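Forums > Hardware > End Effectors > Parallel jaw vs. compliant fingers for tableware

Started by m_javier, November | 6 replies | 2 shares

m_javier
Two-arm tabletop cell, kitchen items. I have the stock Luresell parallel jaws and a pair of Vulinano compliant fingers on loan. Thin cutlery flat on wood is the worst case. Stock jaws at 10 mm opening scrape the table before they get under a fork. Compliant fingers get under it but let the handle rotate on lift. Which would you tune first?

deadband70
Stock jaws. Grind a chamfer on the tips and drop your approach speed. Rotation on lift is a contact area problem and you won't fix that in software.

fbakhtiari
Disagree. Chamfered tips chip ceramic. We went through this at Komville and ended up with soft pads on one side only. Rotation went away once we grasped at the balance point instead of the middle of the handle.

deadband70
What force? We never chipped anything under 2 N at the tip.

fbakhtiari
Higher than that. The bowl slipped otherwise. Can you post the layout, m_javier? Reach matters more than the fingers if the items are at the rail.

m_javier
Current layout, both arms parked open:

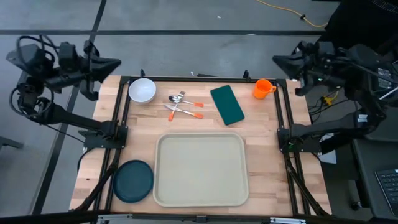
Bimanual cell, test set out on the butcher block. Orange-handled cutlery, bowl, mug, plate, tray, green pad.

The mug and the plate are the ones near the rail. Controller is a Huang, loop at 700 Hz, so I doubt latency is the issue.

deadband70
Your knife is crossing close to the other two. That's a separation task and it will swamp any finger comparison. Run single items first.

fbakhtiari
Agree on that much. I'd also take the plate off the left rail. A jaw coming in from that side has little room below the rim.

m_javier
Fair. I'll run singles with both finger sets, some 70 grasps each, same start poses, and post the failure counts by item. Chamfer stays off until I have a baseline.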